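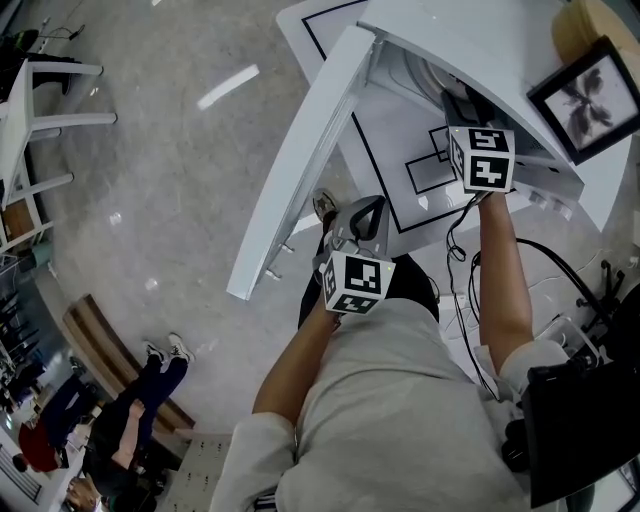

Both grippers at the appliance with the door open, right one in the opening.

Two-handed work at appliances: what goes in the written rules?
Forum: Demonstration Practice > Hand-held grippers

latch_side
Posted 9:12 AM
We are revising our house rules for hand-held gripper sessions. The current sheet came from the Irkent site and was written for tabletop pick and place. It says very little about appliances with doors. Draft as it stands:

1. Operator stands on the hinge-free side until the door is fully open.
2. One gripper in the cavity at a time. The other holds position outside.
3. Marker cubes stay visible to the head camera until the fingers cross the door plane.
4. Cables run behind the forearm, never between the arm and the door.
5. Anyone not operating stays 60 inches from the appliance.
6. Appliance unplugged for all door and plate tasks.

Rules 2 and 5 are the ones people argue over here. Comments welcome.

torque_ledger
Posted 9:40 AM
Rule 3 is too loose. "Until the fingers cross the door plane" lets the operator turn the wrist early and lose the large face of the cube before there is any need to. We used the Sulik wording for a while: at least one full face in view at all times, two during approach. Out of 331 episodes we threw out 114 for tracking loss, and most of those were wrist roll at the door, before the gripper went in.

latch_side
Posted 9:58 AM
Did the reject rate drop after you changed the wording?

torque_ledger
Posted 10:03 AM
Yes, but we moved the head camera mount in the same month, so I can't separate the two.

mk_bench4
Posted 10:31 AM
I disagree with rule 2. A plate with food on it is a two-hand job for anything with parallel fingers. If you force one gripper at a time, operators pinch the rim and the plate tips. We permit two in the cavity if the door is open past 90 degrees and the operator calls it before starting. 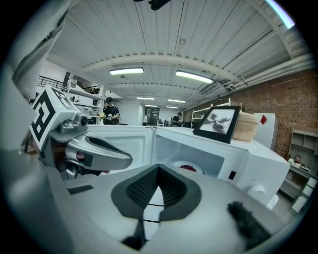

Microwave with the door open and food on the turntable plate, seen from gripper level.

Look at the clearance on the latch side. With the door swung left there is room to bring the second gripper in from the front. What I would restrict is the finger entering next to the hinge, where it can get caught if the door drifts back.

pallet_jack
Posted 11:15 AM
Agree with mk_bench4 on the hinge. I would also add a rule on loose items on top of the appliance. A picture frame leaned up there can slide when the door is pulled hard. Either fix it down or log it as part of the setup so it is put back in the same place.

latch_side
Posted 11:22 AM
Logging is reasonable. I don't want the tops cleared. Homes have things on top of microwaves.

pallet_jack
Posted 11:26 AM
Then fix them down. Putty is enough.

torque_ledger
Posted 12:05 PM
On rule 5: 60 inches is hard to enforce in a shared hall. People at other stations will be in the background whatever you write. The Resport sheet has two zones - an inner one marked on the floor for the operator only, and an outer one where others may walk but not stop. It works better than a single distance. You also need consent from everyone who may be recorded, operator or not. Put that on page one.

quietcaster
Posted 1:48 PM
Chairs. Any rolling chair or stand inside the inner zone gets moved out or locked. Cables find casters. We had a connector pulled out that way in June during the Aydoğan work, and the rest of the session had to be repeated.

mk_bench4
Posted 2:10 PM
Seconded. Cable slack should be checked with both arms at full reach, from the position where the operator will stand.

latch_side
Posted 3:37 PM
Revised text:

2. Two grippers may enter the cavity if the door is past 90 degrees and the operator has called it. No finger within a hand's width of the hinge.
3. One full marker face visible at all times outside the cavity, two on approach.
4. As before, plus slack check at full reach. Rolling furniture out of the inner zone or locked.
5. Inner and outer zones. Inner zone marked on the floor.
7. Items on top of the appliance fixed down and logged.

Rules 1 and 6 unchanged. Consent goes on page one. We have more than 300 episodes planned under this version.

torque_ledger
Posted 3:52 PM
I still think two grippers inside should need a second person watching. Calling it out does nothing if the operator is looking at the plate.

mk_bench4
Posted 4:06 PM
For training new operators, yes. For everyone else it doubles the staffing on a plate task. I would not sign that.

latch_side
Posted 4:20 PM
Leaving it out for now. I will post the reject counts by rule once the first batch is reviewed.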